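3. Materials and methods

3.1 Study sites and selection of tables

The tables in this study came from four places that use untreated or lightly finished softwood furniture every day: a library in Inmont, a community kitchen in Landry, and two school dining rooms in Brarkeo. We chose these sites because each one had bought its tables in a single order and had kept the purchase records. That let us work out years in service for each table without relying on what staff remembered.

A table was included if its top was solid softwood, if it had been in use for at least one full year, and if it had not been sanded or refinished since purchase. Tables with a painted top or a permanent cover were left out. After these checks, 54 tables remained. The Landry kitchen contributed the fewest, as most of its tops had been sanded during a repair project before our first visit.

All site visits took place during open hours, with the agreement of the people in charge. We asked that cleaning routines stay the same throughout the study. Staff at three of the sites used a damp cloth and a mild soap. The Landry kitchen used a stronger cleaner after cooking classes and a damp cloth at other times. We return to this difference in Section 5.

3.2 Surface wear survey

Each tabletop was divided into a grid of squares 10 cm on a side, marked with a string frame that could be lifted away after use. Within each square we recorded dents, scratches, stains, raised grain and open cracks. A dent was recorded when it could be felt with a fingertip and seen under a lamp held low to the side. Scratches were recorded only if they crossed at least one grain line. Short scratches that ran along the grain were very hard to tell apart from early splits, and we dropped them after the pilot visit.

Knots were treated as a separate class. The wood in and next to a knot is harder and denser than the wood between knots, and the grain bends as it passes around it. Earlier work on softwood floors has mostly ignored knots or picked boards without them. Everyday furniture does not give that choice. For each knot we noted its shape (round, oval or long), its color, whether its rim was tight or open, and its distance from the nearest table edge. Long knots, which form when a branch is cut at a low angle by the saw, were measured along both axes.

Figure 4 gives an idea of the range of knot shapes that can occur on one surface.
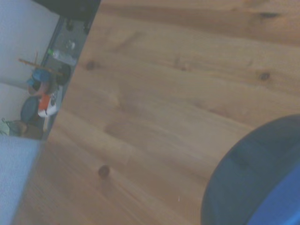 Figure 4. Pale wooden tabletop with round and elongated dark knots. Fainter swirls in the grain were not classed as knots.

The line between a knot and a swirl was the most common source of disagreement between recorders. A swirl is an area where the grain curves around a knot that lies below the surface or was removed when the board was planed. We settled on a simple rule. If the center of the feature was clearly darker than the grain lines next to it, it was recorded as a knot. If only the direction of the grain changed, it was recorded as a swirl and entered in the notes column. Two recorders worked through the same 15 tables on separate days, and any square where they differed was checked again by both of them together. The rule was written down after this step and applied to the full set.

3.3 Hardness readings

Hardness was tested with a Ziko spring gauge, which presses a small steel ball into the wood under a set load and reports depth on a dial. The gauge leaves a mark that is hard to see on most softwood, although it can be found by touch. The Brarkeo schools asked us not to test the middle of their tabletops, so readings there were taken only within a hand's width of the edge. At the other sites we took readings at both the middle and the edge.

At each test point we took one reading on plain grain, one on the rim of the nearest knot, and one at the center of the knot if it was large enough to hold the ball. The gauge was checked against a reference block before and after each table. If the two checks did not agree, the readings for that table were thrown out and repeated on the next visit.

Room temperature and humidity were logged during each visit. Moisture content in the wood was read with a pin meter on the underside of the table, where the pin holes would not be noticed. We did not correct the hardness readings for moisture. The range across sites was narrow, and the published correction factors were worked out for boards much thicker than a tabletop.

3.4 User questions

People seated at the tables were invited to fill out a short card. It asked how often they used the room, whether the table felt smooth, whether anything on the surface bothered them when writing or eating, and whether they would call the table old, worn, or neither. The card did not mention knots. We wanted to see if people would bring them up unprompted in the space left for comments.

Cards were handed out starting in April and collected from a box near the door. The last cards were collected on 9/22/15, after which no more were accepted. At the schools, cards were given only to adult staff. Cards with no answers were removed, but a card with at least one answer was kept and the blank items were treated as missing.

Comments were sorted by hand into those about feel, those about looks, and those about something else, such as wobble or table height. A single comment could go into more than one group. Comments about chairs were set aside - there were a good many of these, mainly from the library - and are not reported in this paper.

3.5 Analysis

Wear marks were summed for each grid square and then compared between squares with at least one knot and squares with none. Squares along the outer edge of the table were analyzed apart from inner squares, since edges take more knocks from chair backs and bags. Years in service and site were included in every model. Table was entered as a random effect, because squares on the same top share the same boards, the same finish and the same users.

We ran the main comparison twice, once with swirls counted as plain grain and once with swirls left out. The direction of the result was the same both times, and only the first version is given in Section 4. Stains were analyzed on their own. They depend heavily on what is served or used at a site, and the Landry tables would otherwise have had too much weight in the totals.

3.6 Limits of the method

The survey records the state of a table at one visit. It cannot show when a given dent was made, or whether two marks close together came from one event. Purchase dates give the longest time a table could have been in use, but tables are sometimes kept in storage, and the Inmont records did not say which ones had been. We also had no way to learn how the boards were graded before the tables were built. A maker who places boards with fewer knots toward the middle of a top would produce a pattern that looks like an effect of use. We checked the undersides of the Inmont tables for signs of this and found no clear pattern - the same check was not possible at Brarkeo, where the undersides are covered by a storage shelf.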